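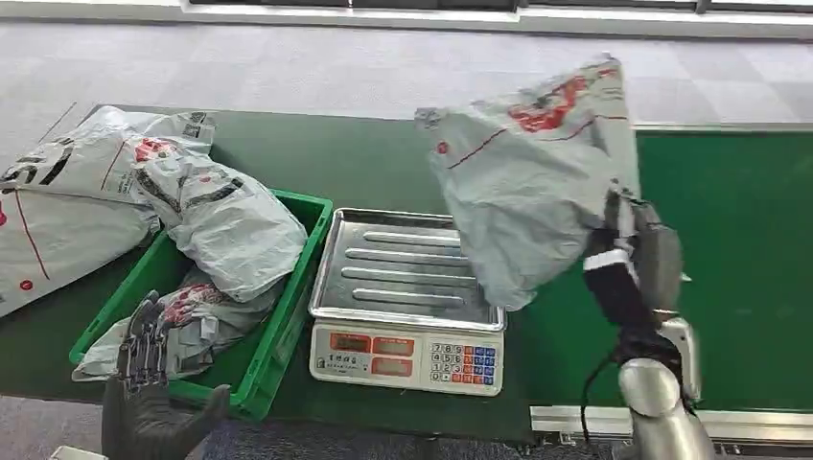

Can a robot do the post room yet?

wukier_dave
Posted Sunday, March 24, 2019
Right, question for the shop-floor lot. I run packing for a small mail order place and my brother-in-law keeps telling me I'll be out of a job by April. I say he's never had to pick up a mailing bag in his life. Boxes, fine, boxes have sides. But a soft bag with a jumper in it is a different shape every time you look at it! Has anyone seen a machine do the bag-on-the-scale job at a proper speed?

Tenstead Tina
Proper speed, no. I temped at a returns depot before Christmas and my target was 413 parcels a shift. Grab bag, scale, read the weight, belt, next. The grabbing is the easy bit for a person and I reckon it's the hard bit for a robot. Bags overlap, they hang over the side of the crate, you pull one and two come out.

Guido Zanetti
I disagree with Tina a little. Grabbing a bag is mostly solved, you pinch a corner and lift. Letting go of it well is the hard part. It has to land on the tray with nothing drooping over the side or the weight's wrong, and a full bag held by one corner twists about all over the place.

Tenstead Tina
Fair point about the drooping. We used to give them a little pat to settle them. Teach it to pat!

clonedar
Why does it need hands at all though? Put a scale in the conveyor and the bag weighs itself on the way past. Hands on a machine are showing off if you ask me.

Guido Zanetti
Because lots of places already have a bench, a crate and an ordinary counter scale with a keypad, and they aren't going to rip it all out. Hands fit the bench you've got. I agree an in-line scale wins if you're starting from scratch.

wukier_dave
We've got the bench and the counter scale. I asked for a conveyor scale and was laughed out of the office :(

Primo Farina
Never mind the post room, when do I get one that'll put the shopping away? Same problem really, floppy bags full of lumpy things. I'd put up with it being slow -- it can take 3 hours over it while I'm at work for all I care.

Aravena
Primo that's exactly it, slow is fine at home. Nobody's stood behind it with a clipboard. I'd still want to see it do a bag of oranges before I trusted it with eggs.

clonedar
My dishwasher has no hands and it's the best robot I've ever owned. Just saying.

Tenstead Tina
Who loads it?

clonedar
...my wife

wukier_dave
Ha! Going to read that one out to my brother-in-law. Guido, what would you call a fair test? I'm thinking a crate of mixed bags, no help, and every one weighed.

Guido Zanetti
Add one that's split down the seam and I'd say that's fair.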